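4. What counts as one thing?

I went into the Prurus diaries thinking the hard part would be getting people to write anything down. They wrote plenty. The 15 households in Wostumlow sent in 2,014 entries over 10 weeks, and I spent most of August at my kitchen table trying to decide what an entry even was (my original coding sheet had one line on this, and it was useless by the second household).

The instructions asked people to note each small belonging that came into the home or left it, using whatever name they'd use out loud. I wanted those everyday names badly, and I got them. I also got "the bits," "more bits," "party stuff x lots" and, from one very patient parent, a list of marbles by color.

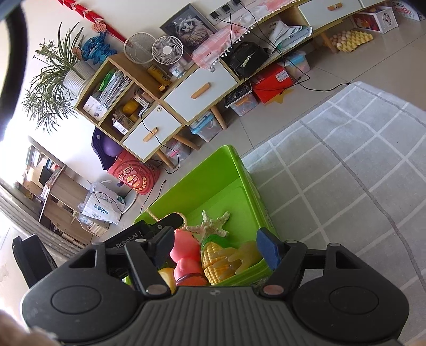 So the first job was to work out who was lumping and who was splitting. I borrowed the terms from people who argue about species, and they fit household talk really well! Lumpers write one line for a whole haul. Splitters give every pencil topper its own line and sometimes its own time of day. Most people did both, and the same person could lump in the morning and split at night. I had expected each household to have a settled style, which would have made my life much easier.

The Vlachopoulos scheme, which I used for the first pass, tells you to count anything that can be picked up separately. That works fine for spoons. It works badly for craft kits, card games, sticker sheets and pretty much anything that arrives inside something else.

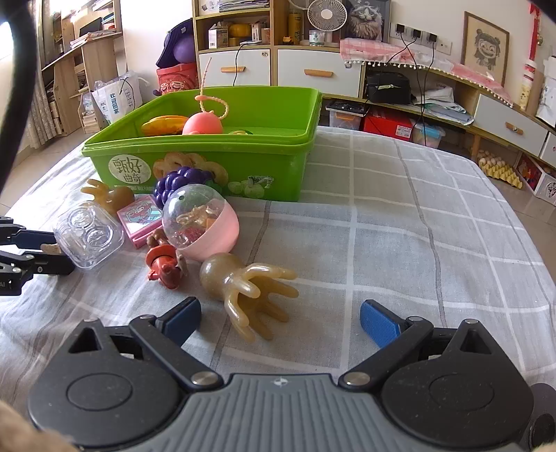 Containers gave me the most trouble by far, and I changed my mind about them more than once. If a lunch box comes home with a toy in it, people name the toy. If a pencil case comes home with pencils in it, people name the case. I can't find one rule that predicts both. Take the round capsule in Figure 2, with its clear dome, its pink base and the small colorful trinkets inside: a lumper would put down one toy and a splitter would be there all evening. In the end I followed the writer. If the diary gave the outside a name, I coded the outside, and the contents only counted when they had a name of their own somewhere in the same entry.

Following the writer has a cost, and I should own up to it. It means my totals are totals of namings, and I wouldn't set them next to anybody's inventory of physical objects. I'm comfortable with that for this paper. Someone studying storage space probably shouldn't be.
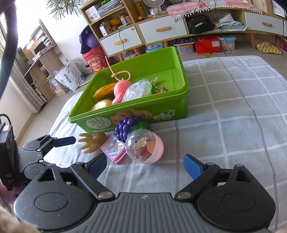

4.1 Cleaning the entries

Somiro, the diary app we used, saved a fresh copy whenever a person edited an entry, so a corrected spelling could look like a second arrival. I took the repeats out by hand, reading each pair side by side. I kept both when the wording changed enough to suggest a second object ("blue car," then "other blue car"). When I really couldn't tell, I kept the later one. That left 1,932 entries, and every table from Section 5 on uses that set.

I left the spelling alone. A few of the misspellings turned out to be family words, and I'd already "fixed" two of them before I caught on and put them back.
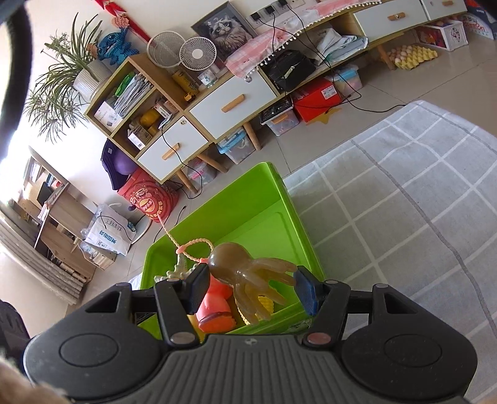 Why not have a second coder settle the unclear entries?

The names are local to each household, and a second coder would have been guessing from the same few words I had. I went back to the families with the unclear ones and used their reading wherever they still remembered the object. Entries they couldn't place are marked "unresolved" and stay in the totals, but I left them out of the lumping and splitting comparison.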